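Keeping share papers tidy at home

Household Hints from the Tuvancombe kitchen table
By Stojan Bošković

If you hold a few shares, perhaps left to you by an aunt or bought years ago through work, you will know how the paper creeps up on you. Mine had got into the bread bin by last October, and I still can't think how.
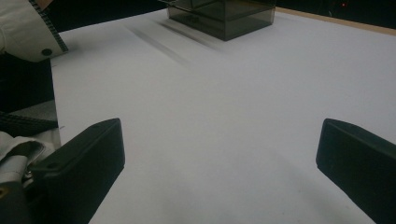
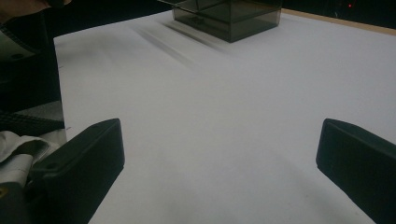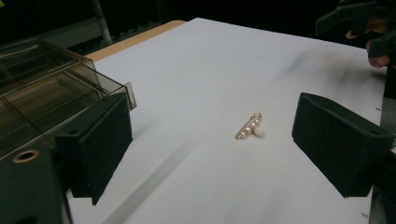
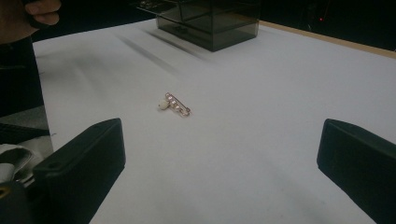
Tuvancombe Household Hints, no. 86

Start with one folder for each company, however small the holding. I have 1000 shares in Plunberg and 3000 in Fusuvia, and for years the two lived together in a single envelope – a muddle every time the tax return came round. Write the name on the front in pencil, as companies do love to change what they call themselves. My Lysenko folder has been rubbed out and relabelled twice!

Dividend slips go in with the newest at the top. Don't staple them, however tempting it is. Staples rust, and they catch on everything when you are hunting for one slip in a hurry. A plastic sleeve is kinder, and a bulldog clip will do very nicely if you have run out.

Paper share certificates want better treatment than slips. Keep them flat and dry, well away from the kettle and the airing cupboard, and never laminate one (my brother-in-law did, bless him, and the letters went back and forth for months). Take a photocopy and keep it in a different room. If you move house, tell the registrar as well as the bank – the two don't talk to each other.

When a letter arrives about a vote or a special payment, look for the reply date before you read anything else and copy it straight on to the kitchen calendar. Mine for Fusuvia this year is 24th July, ringed in red. Then make a pot of tea and read the rest slowly, with a pencil for the bits you want to ask about.

Old envelopes can go in the recycling, but cut out your name and shareholder number first. The backs make good shopping lists.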